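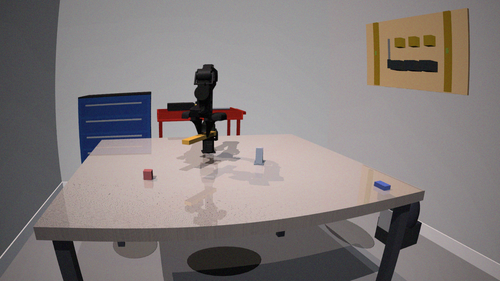 Vomia has pulled back the March release of its arm control software after users reported that grippers could let go of a part without being told to, and that the program then logged the move as a success.

The company posted a short notice on 2025-07-31. It calls the fault a "timing issue affecting a limited set of configurations." It does not say which configurations, and a request for a list had not been answered when this item was published.

What is known comes mostly from Drisard, a small integrator that ran the release in simulation before putting it on its own equipment. Drisard set up 2000 pick and place cycles on a virtual table and checked where each part ended up against what the log claimed. In 59 of them the part was dropped short of its target. The log admitted to 8.

"A dropped part I can live with," said Embla Tveit, who ran the tests. "A log that tells me it was placed is a different problem. The next machine down the line believes that log."

Vomia's notice leans heavily on the fact that the numbers come from a simulator. Contact physics in simulators is often poor, and long, thin parts held near one end are a well-known headache. But bad physics would explain the drops. It would not explain why the software, looking at the same simulated gripper, wrote down the wrong result. The notice skips that point.

It also says the fault has "no safety impact." That is hard to square with the advice two paragraphs later, which tells customers to keep people out of reach of the arm whenever a part is being carried over a walkway or a shared bench. Either a falling part is a hazard or it is not.

Lie, which resells the software under the name Grelus, has gone further and told its customers to return to the previous version. Its bulletin went out 29 hours before Vomia's.

A fix is promised "in the coming weeks." Vomia has not said whether it will publish test results with it, or whether customers who kept their March logs should treat them as unreliable. Tveit said Drisard will rerun the same 2000 cycles on the new version and post the raw output either way.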